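3. Materials and Methods

3.1. Setting of the study

The study was carried out in the bakery cooperative Cluredum, which sells bread through its own shop and through a group of small grocers in the same town. The cooperative bakes six days of the week. Bread that is not sold until closing is given to a food bank on the next morning, and what the food bank cannot take is dried and sold as animal feed. Before our work the cooperative kept a record of the feed weight only, so it was not possible to say which kind of bread was left over, or at which hour of the day the surplus became visible.

We chose this site for two reasons. First, the range of products is narrow and stable. The wheat loaf, the barley flatbread, the sesame ring and the small milk roll together make the largest part of the sales, and the recipes were not changed in the whole period. Second, the shop has no closed display case. All bread is placed on an open counter, and customers can see how much of it is left. Earlier work on open display suggests that people are less willing to buy the last pieces, but most of this work was done in large supermarkets, where the customer does not speak with the seller. In a bakery with counter service the seller can recommend, cut a loaf in half, or bring a fresh one from the back room. We expected that these small actions would matter, and the observation plan was made with this in mind.

3.2. Participants

The panel consisted of 125 households who bought bread at Cluredum at least once a week. They were recruited at the counter by Hajar El Idrissi, who also explained the diary and collected the signed consent forms. A household was included if one adult agreed to be responsible for the diary. Families who bought bread for a business, for example a café or a guesthouse, were not included, even when they asked to take part. We did not exclude households by size, age or income. Participation was not paid, but every household received a loaf at the end of the study.

3.3. The bread diary

Each household filled in a paper diary for 24 days. For every purchase they wrote the day, the kind of bread, the hour and, in their own words, why they had chosen this piece. At the end of the day they also wrote what had happened with the bread bought before: eaten, frozen, given to somebody, fed to animals, or thrown away. We used the word "thrown away" and avoided the word "waste". In the pilot round two households told us that they felt accused by this word, and one of them had stopped writing after the first page.

The diary was printed in a small format, so that it could be kept in the kitchen drawer or attached to the refrigerator. Quantities were given in household measures. A participant could write "half a loaf" or "three slices", and we converted the entries into grams with a table prepared in the bakery. The table was made by weighing ten pieces of each product on the morning of baking and again on the next day, because the flatbread in particular loses weight fast in dry air. Where a diary entry could not be converted, such as "the end of it" or "a bit for the soup", it was coded as small remainder and given a fixed weight for each product. These entries were checked separately in the analysis, and leaving them out did not change the order of the products.

3.4. Display conditions

On the counter the bread was presented in one of 2 conditions. In the full condition the seller filled the display again whenever it looked less than half full. In the low condition the display was filled only in the morning and after the noon break, and it was allowed to become nearly empty. The conditions changed every week. Sellers knew which condition was in use, since it was they who filled the display, but they were not told what result we expected.

During the full period of observation the price, the position of the price card and the light above the counter were held constant. The containers for display were also held constant in size and color within each product. Flat trays, paper-lined crates and rectangular woven baskets are all common in bakeries of this region, and in a short test before the study we compared how the same number of milk rolls looked in each of them. In a container with walls that open outward to the top (Figure 2), a small number of rolls collects on the narrower floor and looks like more than it does on a tray. For this reason the type of container was never changed between the conditions.

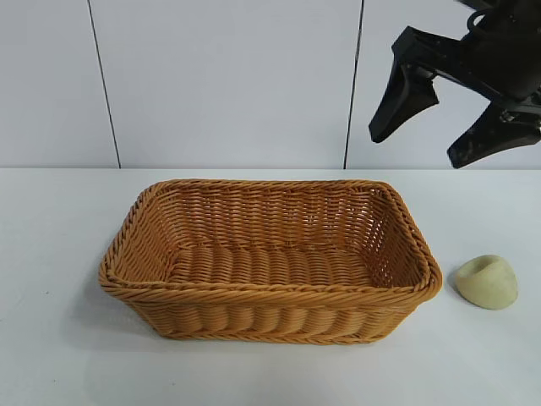

Figure 2. Rectangular basket with woven walls and a braided rim.

The fill level was recorded by the seller on a sheet with five steps, from empty to full. The sheet was completed at the opening, before and after the noon break, and at closing. To learn how reliable these records were, Ifigeneia Mitsotakis-Vlachou visited the shop on days that were not announced and filled in the same sheet from the customer side. The two records agreed well for the empty and the full steps. In the middle of the scale the sellers gave a higher level than the visitor did. We think that this comes from the different point of view, as the seller stands close and looks down on the bread, while the customer sees it from the front and from more distance. In the analysis the three middle steps were joined into one.

3.5. Interviews with the sellers

After the last week we spoke with all sellers who had worked at the counter in the period. The interviews were done in the back room after closing and were recorded with permission. We asked them to describe an ordinary afternoon, how they decide when to bring more bread, and what they say to a customer when only a few pieces are left. The questions were open, and the order was changed when the conversation went in another direction.

Two of the interviews had to be repeated because the oven fan was too loud on the recording. In the repeated interviews the answers were shorter, and the sellers often referred to what they had already said. We kept the written notes from the first conversation together with the second recording, and both were coded.

The transcripts were translated into English by the second author. Some expressions were difficult. The sellers use one word for bread that is left and also for bread that is kept back for a known customer, and only from the rest of the sentence it is clear which one is meant. When we were not sure, we returned to the person and asked.

3.6. Analysis

Purchases were joined with the fill level of the same day and the same part of the day. We compared the share of customers who bought the product they had first named, as noted by the seller, and the share who changed to another product. The diary entries were used to see if bread bought in the low condition was eaten more often, or less often, than bread bought in the full condition. We treated the household as the unit of analysis, because purchases of one family are not independent from each other.

The reasons given in the diary were coded by both authors. We started with an open reading of the first diaries, made a list of codes, and then applied this list to the rest. Disagreements were discussed until we found one solution. The most frequent disagreement was between the codes habit and taste. A sentence like "my husband likes this one" could belong to either, and in the end we made for it a separate code, other person in the household.

Rainy days were a problem which we had not planned for. On such days the number of customers was small in the afternoon, and the display stayed nearly full also in the low condition. We decided to keep these days in the main analysis and to report the result without them in the appendix. Market days, on the other hand, were left out completely. The shop then sells from a table on the street, the display is different, and many of the customers are visitors from other towns.

3.7. Ethical questions

The plan of the study was presented to the members of the cooperative before the recruitment and was accepted with one change. The members asked that the individual seller should not be recognizable in any table, and for this reason the fill level is reported only for the shop as a whole. Households could leave the study at any time, and their diaries were then returned to them. No bread was thrown away for the purpose of the study. The surplus in both conditions went to the food bank in the usual way, and the food bank was informed that the amount could be less regular than before.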